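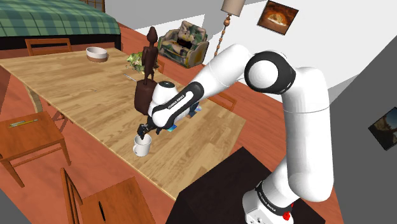 Fig. 1. Simulated Franka arm over the table, gripper above and behind the rim of the mug.

Home | Course outline | Handouts | Lab sheets | Reading | Contact

Handout 4: Comparing grippers in simulation, and how far to believe the result

Bring this to the October lab. It assumes you have done the sheet on joint limits and can start the simulator without help.

1. What the suppliers claim

We have three grippers to compare this term, all as software models that fit the same wrist. The Zundovent is a plain parallel pair of fingers. The Jement has a wider opening and soft pads. The Devadiga closes more slowly and reports the force at each finger. The controller is Cindelance in every case, and you should leave its settings alone until section 5.

Each of the three came with a page of claims. Read them as you would read the back of a cereal packet. "Reliable on household objects" means very little until someone says which objects, which way up, and who put them there. One of the pages gives a success rate with no number of attempts beside it. I have asked for the number twice.

2. The room

Most published comparisons use a bare table with one object in the middle. I dislike this, as it flatters every gripper equally and teaches you nothing about picking one. Our room is furnished: chairs round a long table, a bed, an armchair, a floor lamp. On the table with the mug in Fig. 1 are a tall carved figurine on a block base, a low plant, a thin piece of silver cutlery and a shallow bowl.

The figurine is the awkward one. Its base sits close behind the gripper, and a wide hand that opens fully before it comes down may have trouble there. If you only measure whether the mug was lifted, you will miss a knocked statuette altogether. Log contacts with everything, including the chairs.

Do be wary of the room too. It looks like a home, and people trust things that look like a home. The grain on the wood has no bearing on how the mug slides. That is set by one friction value in a file, and whoever typed it in was guessing. I know this because it was me.

3. The task

Start from the saved pose. Lower the gripper, close on the mug, lift it clear, hold it, and put it back down on the table. The run counts as a success only if all of that happens and nothing else has been moved. A mug that is lifted and then dropped is a failure. So is a mug set down on its side.

Approach from above first. Then repeat with the approach turned a quarter of the way round, which changes where the fingers land on the rim. Expect the ranking of the three grippers to shift between the two. If it does, say so in your write-up and resist the urge to average the two figures into one tidy score.

4. How many runs

Do 800 runs per gripper for each approach. Earlier groups did 2000 and got nothing from the extra ones except a full disk. Use 2718 as the random seed for the first batch so that we can check one another's work, then choose your own for the second.

A large number of runs is cheap here and it is easy to be fooled by it. Many runs will tell you very precisely how a gripper behaves in this simulator, with this mug, at this friction. They tell you nothing about a real mug with a bit of washing-up liquid on the handle. A narrow error bar round the wrong question is still the wrong question.

5. Things to change, one at a time

Friction. Halve it, then double it. I would not quote any result that falls apart under either.

Mug position. Shift it a little towards the cutlery, then a little towards the figurine.

Finger model. The soft pads on the Jement are not soft in our version. They are stiff blocks with a high friction value, and a good share of its apparent advantage may come from that. Lower the value to match the Zundovent and see what is left.

Controller gain. Cindelance ships with gains that I suspect were tuned with the Zundovent fitted. I can't prove it. Try the lower setting with all three before deciding that the Devadiga is slow.

6. What to hand in

Two pages. A table of successes and failures for each gripper and approach, with failures split by cause: missed, slipped, struck something, timed out. One paragraph on which gripper you would buy. One paragraph, at least as long, on why your first paragraph might be wrong.

Do not hand in a video of your best run. Hand in the seed and step number of your worst, and what you think happened in it.

"The simulator was unstable" is an acceptable cause only if you can show the objects shaking before the fingers touch anything. It does happen, mostly with thin things lying flat, so check the cutlery first.

7. Before next time

Read the joint torque sheet again, the second half in particular. We will be looking at what the wrist reports during a lift, and whether the force readings from the Devadiga agree with it. Last year they didn't, and the supplier's answer was to send us a newer brochure.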